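Home Stories Poems Archive Submit

We use cookies to remember where you stopped reading. OK

The Blue One

Enda had been meaning to fold the blue shirt since breakfast, and it lay on the white cloth all in a heap, the way her thoughts did on Saturdays.

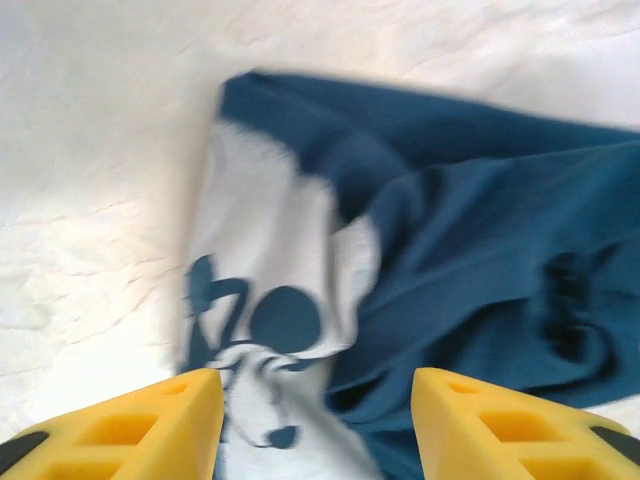
Hamish Ritchie
Fiction contributor

It was her brother's shirt, and it had come 300 miles from Trosstead in a parcel with four jars of plum jam and no letter. She had washed it twice (the jam, you understand) and now she couldn't decide whose drawer it ought to go in. Folding it meant deciding, so she put the kettle on, and then she put it on again.
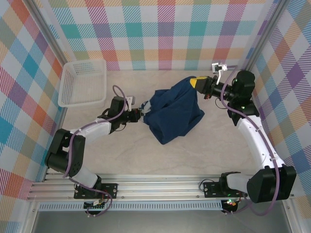

Her mother had always said to take a shirt by its two corners and let the rest sort itself out. Enda tried that, laid it down, smoothed the sleeves, and went to find the spare hangers in the hall, where her brother's old coat was still waiting for January and the Prirville train.

Comments

plumtree: Oh, the jam! My sister sends it too.

Marge in Imai: I read this one twice over my coffee. Does he ever come for the coat?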